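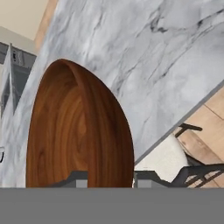 Pre-Broadcast Fact and Safety Check: "Lostau", three-part documentary series
Production company: Terna
Stage: picture lock, episode 2

Comments are the reviewer's. An item marked OPEN goes back to the edit.

1. Contributor releases
Status: OPEN
The tracker shows all signed. The folder is short two, both from the Kurtuluş interviews. A green cell in a spreadsheet is no release. Send the scans.

2. Archive clearance
Status: OPEN
79 clips listed. The edit uses at least one that isn't on the list, the harbor shot under the opening titles. I was told it is "probably public domain." Who said so, and in writing?

3. Claims about money
Status: OPEN
Narration says the family firm lost 3,000 jobs "overnight." The source is a single newspaper column that gives no source of its own. Find the company filing or cut the number. "Overnight" goes either way.

4. Right of reply
Status: Passed, with doubts
Letters went out and I have seen copies. The deadline given was five working days, which strikes me as thin for allegations this old. Legal is content. I'd like that noted as their view.

5. Reconstructions
Status: OPEN
The dinner argument has dialogue. Where did the dialogue come from? The script notes say "based on accounts," plural, and I can find one account, given by someone who was not in the room. Add an on-screen label and keep it up for the whole sequence. The fade after 2 seconds is no use to anyone.

6. Flashing images
Status: Passed
Press camera montage tested again after the trim. The first report was for an older cut, so please stop attaching it.

7. Location safety, pickup shoot
Status: OPEN
The risk assessment for the stairwell is the one from the boat day with the heading changed. It still mentions life jackets. Write a new one before Saturday.

8. Music
Status: Passed
Cue sheet matches. I checked it against the mix because last time it didn't.

9. Data storage
Status: OPEN
Drirano holds the backup drives. Their certificate says the restore was "verified." Verified how? I want one interview file pulled back and played from start to finish.

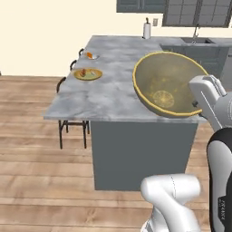

Can episode 2 be delivered while some items are still open?
Only items 7 and 9 can run past delivery. Items 1, 2, 3 and 5 must be closed first, and closed means I have the document in hand.

10. Credits
Status: OPEN
Two spellings of the same surname, one in the captions and one in the end roll. Ask the contributor which is right. Don't pick the one that looks better.

Next review: November, after the new cut is uploaded.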